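ok so I have been in a fight with my kitchen counter since May and I'm finally going to post through it

background: we've got one good stretch of counter. ONE. everything with a plug wants to live on it and so does everything without a plug

I tried the thing where you take every single item off, wipe down the whole counter and only put back what you used that week. great in theory! we use all of it. we are toast people and we are toaster oven people and apparently those are two different religions in this house

(yes I know a toaster oven makes toast. I have been told. it takes forever and it dries out the middle)

the first thing I bought was a tiered shelf from Arkwood. sent it back. it was so tall it blocked the tile and I love that tile, the little gray and white mosaic pieces are half the reason we said yes to this place

then I went the other way and put the toaster in a low cabinet. lasted 4 days. crouching for toast before coffee is no way to live

so where I've landed is zones. hot stuff on the left by the outlet, the little jars and cups in a line along the backsplash, cutting board in the middle where the light's good

the rule for the back row is it has to be one deep. the minute there's a second row you lose things back there, I found a jar of Rai lentils that predates the couch

and the dish towel gets folded on top of the toaster oven, stripes up, when the oven's off and cool. I've tried hooks, I've tried a bar, it always ends up there so now it's official

marble-look counter, all the usual suspects:
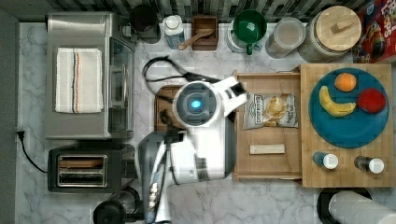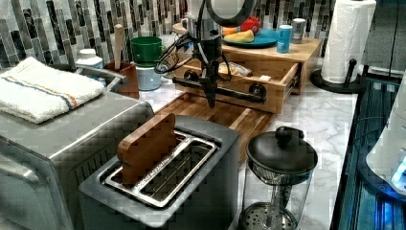

the cords are my next project. I got a pack of those stick-on clips from Levirlow and they hold fine on the wall but they pop right off anything with a bit of dust on it, so clean the spot first, learn from me

also someone asked about crumbs last time. slide the toaster forward, brush them into your hand, slide it back. I do it while the kettle's going and it takes less time than being mad about it

wooden spoons: I had a giant crock with like every utensil we own and it was a jungle. going small was the best thing I did. if it doesn't fit in the small one it goes in the drawer, end of discussion

big glass jars with wooden lids, I will defend forever. you can see when you're low. just don't put the lids in the dishwasher, mine came out with a crack and a weird smell

things I'm still undecided on:
cereal on the counter, yes or no (my family says yes, loudly)
whether mugs are allowed to live out in the open
the paper towel holder, I keep moving it and it's never right

somebody recommended the Daltasus rail system and I looked it up and it's 300 dollars before you buy a single hook?? for that money I'd like it to cook

anyway tell me where you keep your toaster. I need to know if the cabinet people are real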